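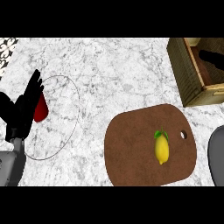
Buyers have been asking for a price per work cell before they have decided what the cell is supposed to pick up, and the order ought to be reversed. So runs one of the remarks collected by Trodineck during the planning inquiries that led to the equipment program announced today. Several other prospective customers made the same point in different words, and the program has been arranged accordingly.

Home Products Planning Newsroom Contact

Trodineck Opens Simulation-First Purchase Planning for Kitchen and Food Preparation Cells

Dec 13, 2018

Trodineck, a supplier of manipulator arms, grippers and control equipment for light handling work, today announced a purchase planning program for operators of commercial kitchens, food preparation rooms and test kitchens. The program, named Urnelau, lets a buyer specify, simulate and budget a robotic work cell before any hardware is ordered. Orders open in January.

Under Urnelau, the buyer submits a list of objects to be handled, the dimensions of the work surface and the intended rate of handling. Trodineck builds the counter, the objects and the arm in simulation and runs the handling tasks against more than one gripper. The buyer receives a written report with a recommended configuration, a list of objects that the configuration did not handle reliably, and an itemized budget.

The object list is the part of the submission that most affects cost. Produce of irregular shape, glossy surfaces and clear glassware place different demands on fingers and sensors, and a cell specified for one may need additional equipment for another. Transparent items are treated as a separate line in the report. Their outlines are faint against a patterned surface such as veined stone, and a buyer who expects to handle them should plan for additional sensing from the outset.

Scope of the planning package

The standard package covers 15 object types on a single work surface. Each object type is tested in varied positions and orientations, including placement on boards and inside open-topped containers where the container walls restrict the approach of the hand. Additional object types may be added at any time before the report is issued.

The simulation is carried out in Sengar, the modeling software used by Trodineck for its own gripper development. Buyers are not required to license Sengar. Report files can be viewed in an ordinary web browser, and the underlying object models are delivered to the buyer on completion.

The fee for the standard package is $2,854. The full amount is credited toward hardware if an order is placed within 281 days of the report date. The fee is not refundable if no order is placed. Site visits, where requested, are billed separately.

Budget structure

Each budget is divided into capital and recurring costs. Capital costs include the arm, the gripper, the controller, sensors, mounting hardware, guarding and installation. Recurring costs include replacement finger pads, calibration, software maintenance and operator training. Cleaning time is listed in hours, and the buyer applies its own labor rate.

Trodineck recommends that buyers hold a contingency for changes to the work surface. Counter height, edge clearance and the position of fixed objects are frequent sources of late revision. A crate or a pan left within the sweep of the arm can require a different mounting position, and a different mounting position can require a longer arm.

Hardware lead time is currently about 13 weeks from receipt of a signed configuration. Grippers with more than two fingers are built to order and may ship separately from the arm. Buyers working to a fixed fiscal year are advised to request the report early enough to allow for both the review period and the lead time.

Limits of the simulation

The report is a planning document. Simulated results do not constitute a performance guarantee, and friction, moisture and variation in natural produce are modeled only approximately. Acceptance tests are performed on the installed cell with objects supplied by the buyer. Pass criteria are agreed in writing before shipment.

Food contact requirements are outside the scope of the standard package. Buyers remain responsible for confirming local rules on materials, washdown and guarding.

Pilot work

A pilot of the process was completed with Pukel, an operator of contract kitchens. The pilot compared two gripper configurations on a shared object list. Pukel selected the configuration with the higher capital cost after the report showed that the cheaper unit would need a tool change between small produce and flat dishes. The pilot hardware has been ordered, and no operating results are available at this time.

Availability

Urnelau planning packages may be requested through the Planning page. Requests are processed in the order received. A blank object list and a counter survey form can be downloaded without registration.

About Trodineck

Trodineck designs and supplies handling equipment for small work areas. Its products include arms, grippers, controllers and related planning services.

Comments (4)

benchtop_ops
Does the credit apply to the gripper alone, or do we have to buy the arm too? We already own an arm and only need a hand for it.

Trodineck Newsroom
The credit applies to any hardware order, including a gripper ordered alone. Please list the make of the existing arm on the survey form so that the mounting flange can be checked.

galley42
Training should be a capital cost in year one. Our finance people will move it there anyway. Otherwise the split looks usable.

prep room b
Would like to see the clear glass results before paying for a package. Lids are half of what we move, and the last vendor we talked to left them off the quote entirely.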